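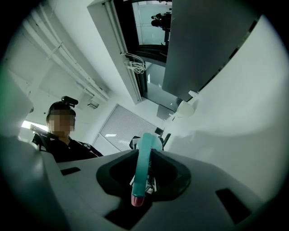 Okay, week 7, and we're finally on store credit, which I've been looking forward to since July (yes, I know how that sounds). Last time we did plain card payments inside an app, and those are pretty easy to follow. Money goes one way, goods go the other. If I sell you a teal tube with a pink cap on one end, you pay, I hand it over, and the sale is finished. Store credit splits that into two steps, and there can be months between them. You give the store $25 today, and what you have is a number on an account page. The thing you wanted comes later, or never.

Some words we'll need. "Stored value" is the general name for money sitting in an account that can only be spent in one place. "Redemption" is when a customer types in a code and the balance goes up. "Drawdown" is when they buy something and the balance goes down. People mix up those last two constantly, and so did I in the first draft of these notes — thanks to Elvia Xolalpa for catching it!

Our running case is Rerklow, the small app store run by Dretbridge. They started out with plastic cards on a rack, then added codes by email, then let people top up straight from their account page. Same credit in all three cases, but look at who touches the money. With the plastic card there's a shop in the middle taking its cut. With the top-up there isn't, but now there's a card fee. Work through both before class with a $10 purchase and see which one leaves Dretbridge better off. Then do it again with $50. The answer may switch on you depending on the fee you pick, so write down your fee.

Now the test data. The file has 1,314 accounts and 2,906 redemptions, so plenty of people came back for more. Of those accounts, 145 have a balance under a dollar. Those are the leftovers, and they annoy everybody. You can't buy the game you want (in our file it's usually Ganetano, at $4.99) and you can't get the 62 cents back either. What would you do about it if you ran the store? Let people pay part from the balance and part by card? Rukhsana Swati built that for her project last year and the hard bit was refunds. If I paid 62 cents in credit and the rest by card, and I want my money back, where does each piece go?

My own view is that it should go back the way it came. Garcia, chapter 4, disagrees with me and puts the whole refund into credit. Read it and decide for yourselves — I won't mark you down for siding with the book.

For next time: the two fee sums, the Garcia chapter, and half a page on split refunds. Handwritten is fine if I can read it. Oh, and bring a laptop, we'll be opening the file together.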